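5.3 When the left arm stopped listening

I want to spend a little time on the fault that cost us the most, since I think other groups with a two-arm setup are going to hit it sooner or later. We had logged 211 clean episodes on the Starkden cell when the left gripper started closing late. It was a tiny delay at first, and I blamed the operator (me, that week). Then it closed with nothing between its fingers, held on, and ignored the open command until Mwanaisha Nzioka hit the stop button.

We did the usual things. We swapped the gripper motor, reflashed the controller, and ran the same pick again and again with small objects set out between the arms, as in Figure 3. The late close came back on episode 221, and this time I had the motor log running, so I was pretty thrilled to see it fail!

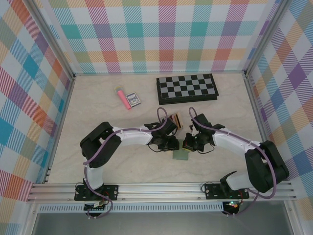 Figure 3. The two-arm cell, with both grippers near the center of the table and a small green tile between them.

Why did the gripper stay shut after the open command was sent?

The command never reached the motor. The data line was dropping out whenever the wrist rolled past a certain angle, and our driver code treated a missing reply as "keep doing the last thing." The last thing was close.

So there were really 2 faults stacked on top of each other, a tired cable and a bad default, and I'm a lot more embarrassed by the second one. Bakari Obura found the break in the wire by bending it by hand with a meter attached, and that took him an afternoon. The default had been sitting in our code since October and all of us had read right past it.

We changed the driver so that a lost reply now stops the whole arm and raises an alarm, and we replaced the cable with a softer one that has more slack at the wrist. After that we ran 1,000 wrist rolls with no objects in the gripper and saw no dropouts. I wouldn't call the cable problem closed, though. We haven't tested the new one under load, and the right arm still has its old cable.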